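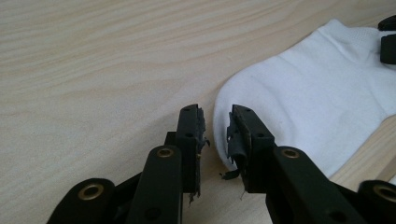 Hadness Robotics | Handheld Tools and Field Practice Group

The written rule for fingertip pads at Hadness fits on one sheet, and Larysa Prokopenko would like to keep it that way. She looks after the group's hand-held grippers, the ones operators carry through folding and sorting work, and she rewrote the sheet in June.

"The old one said to replace pads when worn," she says. "Everyone had a different idea of worn. Mervin would change a pad for a nick. Other people kept going until the rubber was hanging off."

The new sheet gives conditions. A pad comes off the tool if an edge has lifted, if a strip can be moved with a fingernail, or if any part of it hangs below the fingertip block. Both pads are changed together, even when only one has failed. Prokopenko says mixed pairs gave the most trouble, with one side gripping and the other sliding.

Knit fabric gets its own paragraph. A white sock on a pale wooden table looks like an easy item, but a loose flap of rubber can catch in the knit, and small black scraps end up on the cloth. Operators are told to stop when they see shreds near the work, pick up what they can find, and set the item aside until the tool has been checked.

Mervin Gill, who trains new operators, wanted a fixed count added. The sheet now calls for an inspection every 200 grasps and at the start of each shift.

"I wanted a number because people get into a rhythm," Gill says. "You're thinking about the sock. You're not looking at your fingertips."

Asked whether the count slows things down, he says a check takes up to 28 seconds, including wiping the blocks and closing the fingers once with nothing between them. He has heard complaints, mostly from people working near the end of a session.

The linkages are covered further down. The bushings at the joints are looked at for play, and the bars are moved by hand through their full travel. Grease is not allowed on tools used with textiles. Prokopenko says that line stayed in from the earlier version and she saw no reason to touch it.

What to do with recordings made on a failing pad was harder to settle. Freya Penrose, who reviews them, argued against deleting anything.

"A torn pad changes how the fabric moves, and I want to know that when I look at it," she says. "So it gets marked. The operator enters the pad condition, and I decide where the recording goes."

The marking uses a single field with three settings: good, lifted, torn. Penrose had asked for five and was talked out of it.

The sheet is posted at each station and kept with the spare pads. Prokopenko is collecting comments on the wording of the knit paragraph and expects to change it again. Gill still wants a line about gloves.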